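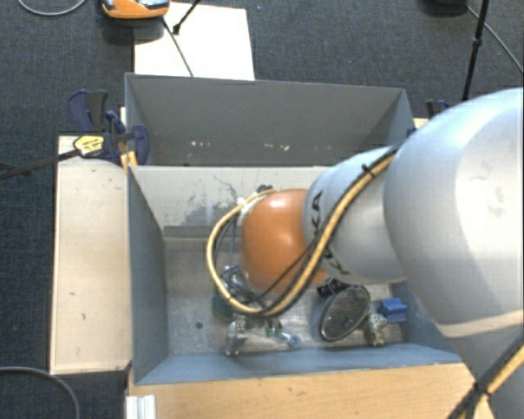 Community Help > Clubs and Student Projects > Picking and Sorting

Hose loop keeps photobombing our bin, club picker, two weeks out

Posted by Deividas Paju

I look after the Saturday robotics club at a high school and we have entered the sorting event at Trekach in March. Students teach the arm to pick odds and ends out of one bin and drop them in the bin behind. Simple, I told the parents.

The arm is second-hand and considerably better built than our budget. The grippers are ours. The air hose and the cables run down the arm as one bundle, held with zip ties, then make a big loop around the orange joint and come back up to the fitting. The loop was my idea. I was thinking about strain relief. I was not thinking about the overhead camera, which now believes the hose is an object and would very much like to pick it up.

Things tried so far:

Masking out the tan-yellow colour. Worked until we also lost the cream-coloured piece with the dark mottling, which is apparently close enough to hose for our purposes.

A shorter loop. The wrist got partway through a turn and stopped with a noise that made one of the Grade 10s say a word I had to pretend not to know.

Taking the picture with the arm parked off to the side. Much better, but the students say it costs 2 seconds a pick, and the rules give us 20 picks against the clock, so they have voted it down. I did not know we were voting.

The second problem may be related. Anything that settles along the near wall gets missed or nudged. The green bits, the light-blue thing with the ring on the end and the black mesh oval all end up down there together like kids at the back of the bus. The middle of the bin is lovely and has nothing in it.

Bins are clamped at the corners, so I don't think they're wandering. Software is Nevonis, the free school version. Happy to be told it's obvious.

tin_and_solder
4 people found this helpful

Your students are half right about the 2 seconds. Park the arm, yes, but take the next picture while it is over the drop bin letting go of the last piece. It has to go there anyway. If the camera can see the front bin clear of the arm at that point, the picture is free. If it can't, shift the drop point along until it can. We went through the same argument at our club and the winning side was whoever had the stopwatch.

On the hose, leave the length alone. A wrist that turns needs slack somewhere and you have already heard what happens when it hasn't got any. What you can change is where the slack lives. Move the last tie so the spare hose sits further up the arm, then jog the wrist slowly to both ends of its travel with someone's hand on the stop button and watch the fitting the whole way. If the hose pulls straight at either end, move the tie back. Do this with the air off. Also have a look at whether the loop drags over the bin rim when the gripper goes low, as a hose that rubs will pick its own moment to let go, and it will be in front of the judges.

For the near wall, I'd bet on the gripper body hitting the wall before the fingers reach the part. Add a keep-out strip along each wall in the planner and, for anything inside the strip, have the fingers close parallel to the wall with the wrist tilted in toward the middle. If a piece is too tight for that, sweep it to the centre first and pick it on the next go. Check that sweeping is allowed. It was at ours, with some grumbling.

Hauser
1 person found this helpful

Paint the hose black.

Marnie, parent helper

Please don't paint the hose, some paints attack the plastic and you won't find out until it matters. A fabric sleeve does the same job and comes off again. Ours came from Premetti, and one length did the whole arm with enough left over for somebody to make a bracelet.

Not a vision person, so ignore this if it's silly, but have you checked the floor of the bin? We had a dark spot on ours that the software tried to pick up for most of an afternoon. The log said 3013 was the brightness limit or the object number, no one could agree which. A bit of matte grey contact from the stationery cupboard fixed it.

Deividas Paju

Picture during the drop works. The front bin is clear at that point once the drop is moved over a bit, and the students have accepted it on the grounds that it was their idea. Keep-out strip is in too. The mesh oval still slides away from the fingers, but it does so in the middle of the bin now.

Sleeve is ordered. Thanks, Marnie. Hauser, I have hidden the paint.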